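Oltach handheld gripper review: two weeks of drawers, bottles and sore thumbs

So I finally caved and bought the Oltach. If you've read this blog for a while you know I've been getting by with the Plasell for ages, a perfectly decent handheld gripper with hard plastic jaws and a trigger that squeaks, and I'd told myself I was not going to spend money on another one until the spring. Then March came, and, well, that's spring!

I paid $623 for the kit, shipping included. That gets you the gripper, a fisheye camera with its bracket, one set of foam pads, a spare set of the orange flexible parts and a bag of screws. There's also a printed card with a web address on it, which is all the manual you're going to get.

Putting it together

It took me most of a Tuesday evening. The finger mounts use a lot of screws, and two lengths of screw look nearly the same in the bag. I mixed them up on the left mount and had to back four of them out again. The marker squares come as stickers and they want to be flat, so wipe the mounts down first. I got a bubble under one and peeled it off and tried again, and it has been fine, although the corner is a little sad.

My one real gripe with the build is the cabling. The Plasell has a channel along the handle for its wires. The Oltach leaves you to figure it out, and mine are still looped down between the mounts in a way I'm not proud of. I keep meaning to buy some of those little hook-and-loop ties.

The fingers

OK, this is the good part. Each finger is a tall pad with textured black foam on it and a ribbed orange section behind, and the whole thing gives when you press against something. With the Plasell I'm always a bit nervous around a shelf. If I come in crooked, the jaw hits the wood and the whole cabinet shuffles back. With the Oltach the finger bends, I correct, and I carry on. I noticed the difference within the first few grabs.

Drawer knobs were what I was most curious about, because small round ones are where the Plasell lets me down. It either slips off or pinches so hard that I yank the drawer. I did 20 pulls with each gripper on the same knob, same cabinet, same slightly impatient me. The Plasell opened the drawer cleanly 8 times. The Oltach did it 14 times, and most of its misses were me starting too high. I'd love to see someone with steadier hands try it.

Bottles are easy for both. Cloth is a toss-up: the foam grabs fabric nicely, but the tips are chunky, and picking up a flat edge takes some scooping. Little lids with little knobs are still hard. My friend Liv Lunde lent me her Bakke for a weekend so I could compare, and its narrow metal tips beat both of the others on lids without even trying. It's a brute with anything soft, though, and it weighs a ton after an hour.

The camera

The view is very wide, and I like it more than I thought I would. You get both fingers, both markers and plenty of the room in every shot, so when I go back over a recording I can tell where I was and what I was lining up on. Straight edges bow outward like crazy. If you're planning to use the footage for training you'll be dealing with that in calibration anyway, and the software from Trillwood that I use handled it with the stock fisheye settings. The Plasell camera is flatter and sharper in the middle, but it loses the shelf completely once you're down at drawer height.

Drawer open, fingers either side of it, and I've still got the books, the Nivea and the little cream pot in view up on the shelf:

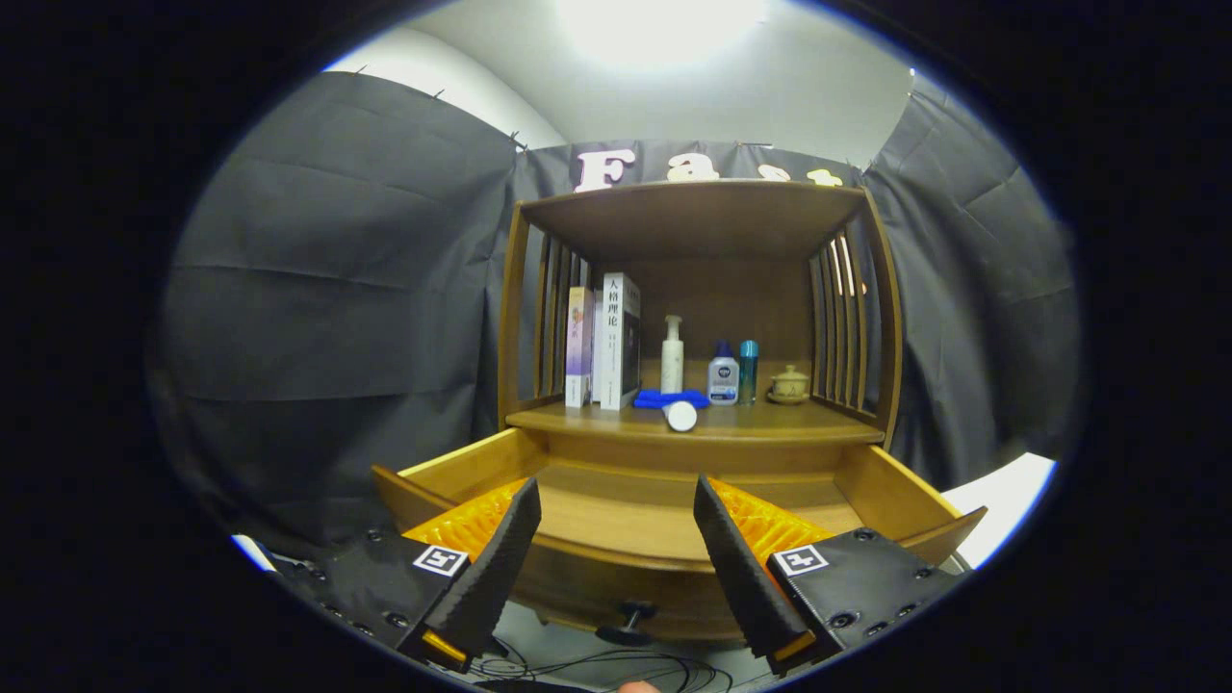
Comfort and battery

The handle is a bit fat for my hand. After half an hour my thumb starts complaining, and I've wrapped the grip in tennis tape, which helps some. Battery life has been good enough that I charge it overnight and forget about it. The charging port is on the underside, so you can't stand the thing up while it's plugged in (why do they all do this?).

The foam is already showing a shiny patch on the inside of the right pad. Replacement pads are sold in pairs and were out of stock when I looked, so if you order the kit I'd add a second set at the same time if you can get one.

Would I buy it again?

Yep. For shelves, drawers and general household stuff it's the nicest handheld gripper I've used, and it's the one I reach for in the morning. If your tasks are mostly tiny lids and caps, borrow a Bakke before you spend anything. And if you already own a Plasell and you mainly pick up bottles, keep it, it's fine, put a drop of oil on the trigger.

I'm going to try the Oltach on cupboard doors next, the kind with the flat recessed handles. Let me know in the comments if there's a particular handle you want me to fight with.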